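Textile Care Study: Call for Participants

Posted 4/28/19 by Anotari, Household Textiles Section

Anotari is recruiting households for a study of wear in kitchen cloths under ordinary domestic use. The study measures changes in absorbency, dimensions and edge condition over repeated cycles of use and washing. Laboratory wash tests give repeatable results but do not reproduce the mix of spills, wiping, wringing and air drying found in a home kitchen. The household phase is intended to supply that part of the data.

Enrollment opens in June and closes when 132 households have been accepted. Each household takes part for 30 days.

Who can take part

Applicants must be 18 or older and must be the person who does most of the laundry in the household. The household must have a washing machine in the home. Shared laundry rooms and laundromats are excluded from this phase, as water temperature and load size cannot be logged consistently. Households that use a commercial laundry service for any part of their kitchen linen are also excluded.

Applicants with a known skin reaction to cotton finishing agents or to fragrance-free detergent should not apply. Employees of Anotari, Okeo and Ultum, and members of their households, are not eligible.

What participants do

Each household receives one package containing a set of coded test cloths, a supply of detergent, a log booklet and a prepaid return bag. The test cloths replace the household's own dishcloths and towels for the full period. They may be used for drying dishes, wiping counters and drying hands. They may not be used on floors, ovens or outdoor equipment, and they may not be treated with bleach, vinegar or fabric softener.

Cloths are washed at least once every 7 days. For each wash, the participant records the program selected, the temperature setting, the spin speed if displayed, and the drying method. Stains are recorded by type (grease, coffee or tea, tomato, other). Do not pretreat stains unless the booklet says to do so for that cloth code.

Cloths are photographed 4 times during the period, front and back, laid flat on a plain light surface. A phone camera is sufficient. Photographs are uploaded through the participant page and should show no people.

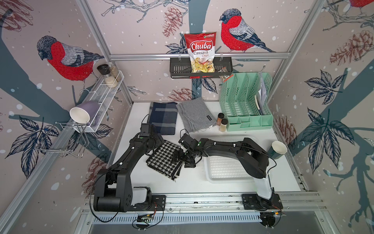 Cloths, containers and kitchen items on a white tabletop.

At the end of the period all cloths are returned, including any that are torn, stained or burned. Damaged cloths count as valid samples. Lost cloths must be reported by code. Final washing before return is not required, but cloths must be fully dry when packed, and the bag must be mailed within 7 days of the last log entry.

Measurements

Returned cloths are conditioned at standard humidity before testing. Absorbency is measured by sink time and by total water uptake. Shrinkage is measured between woven reference marks in both directions. Seams and hems are graded by two assessors working separately, with a third grading where the first two disagree. The fabric constructions under test are supplied by Okeo and by Ultum. Participants are not told which construction they have received until the study has closed.

Payment

Households that complete the log and return the cloths receive a $132 payment by check. Households that withdraw after the second photograph upload receive $30. No payment is made for earlier withdrawal. Detergent left over at the end may be kept.

Data handling

Names and addresses are stored separately from log data and are deleted once payment has cleared. Photographs are kept with the cloth code only. Participants may withdraw at any time by writing to the study office, and may ask for their log data to be removed up to the date on which the cloths are tested.

How to apply

Complete the screening form on the participant page. The form asks for household size, washing machine type (front or top loading), water hardness if known, and the number of loads washed in a typical week. Selection is made by household size and machine type so that each group is represented. Applicants who are not selected are placed on a reserve list unless they ask otherwise.

Questions on eligibility and payment: Haiyan Song, study office. Questions on test methods and cloth codes: Zeyu Li, textile laboratory. Please put "Cloth study" in the subject line and include your application number if you have one.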